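Student gripper project, tracking keeps drifting, what are we doing wrong?

Posted by wumbridge_ed, Saturday, September 22, 2018

Hi all, hoping someone has done this. Our robotics club at Wumbridge is collecting hand motions for a student project, two hand held grippers per person, black and white markers on each one. We have a big white room to work in so plenty of space. Recorded 300 clips so far and nearly 100 of them are junk, the position just wanders off half way through.

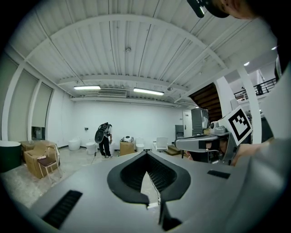 We need 800 good ones before the Wandmont open day so a bit worried. Same settings as in June when it was fine. Battery is full, cables checked. Do we start again or can the old clips be saved??

Pejman Shojaei

Don't bin them. Had the same with our college team, 1,622 clips and a lot looked bad, most were only bad for a second or so. Cut out that bit and keep the rest. Then check your markers, if the card is bent or shiny the software guesses the angle wrong. Matt paper, stiff backing, glue the whole face down not just teh corners. Also move slower. Students always go too fast at first.

Vik

what he said. or buy better cameras

Arvid Myklebust

Bathroom jobs are the hard ones in my experience. Taps, shower hoses, anything where you turn your wrist right over and the marker ends up facing away. Get people to practise with no recording first, five goes each, then record. And print the marker size on a sheet by the laptop, ours was typed in wrong for weeks at Ikstead and we blamed the lights.
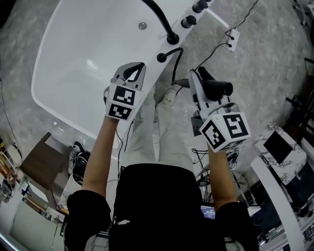 Does the marker size in the software include the white border?

Normally it's the black square only, outside edge to outside edge. Measure the printed one with a ruler, printers love to shrink things to fit the page. If its out by even a bit the distances will all be off, so redo the calibration after you change it.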